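Lo que cambia cuando la pinza entra al taller

Llevo tres años en Gaete, en la parte de montaje de cocinas, y si me hubieran dicho que iba a pasar las mañanas delante de una pantalla viendo moverse una pinza, me habría reído un buen rato. Pues aquí estoy, con el café al lado y las manos limpias (¡qué raro se me hace!).

Desde abril probamos cada tarea en simulación antes de pasarla al brazo de verdad. El programa se llama Furico y trae cocinas ya montadas, algunas con una decoración que mi madre habría comprado sin pensarlo. Ayer estuve toda la mañana con una de encimera de granito y un panel verdoso lleno de pajaritos moteados, tipo codorniz. Yo miro cómo se coloca la pinza, apunto lo que no me convence y lanzo otra vez. Llegué a 19 intentos antes de comer.
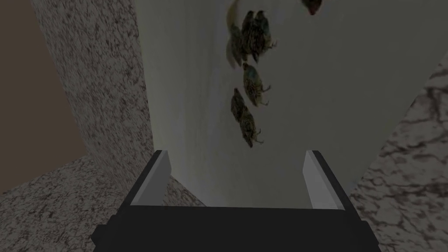
En el comedor el tema sale todos los días, y Jindine contestó que todo esto está muy bien, pero que a los del turno de tarde les han quitado lo único que sabían hacer con los ojos cerrados y a cambio les han dado un curso de 5 horas. Y que el cansancio de espalda se le ha ido, eso sí, pero ahora le duele la cabeza.

Lo entiendo perfectamente. A mí también me cuesta: antes salía de trabajar y sabía lo que había hecho, estaba ahí, lo podía tocar. Ahora salgo con una hoja de notas. Aunque también os digo que cargar encimeras no lo echo nada de menos, y que los mayores del taller son los que mejor ven cuándo un movimiento está mal pensado, porque lo han hecho mil veces.

He pedido que el curso se alargue y que lo demos entre compañeros. Me han dicho que lo miran después del verano.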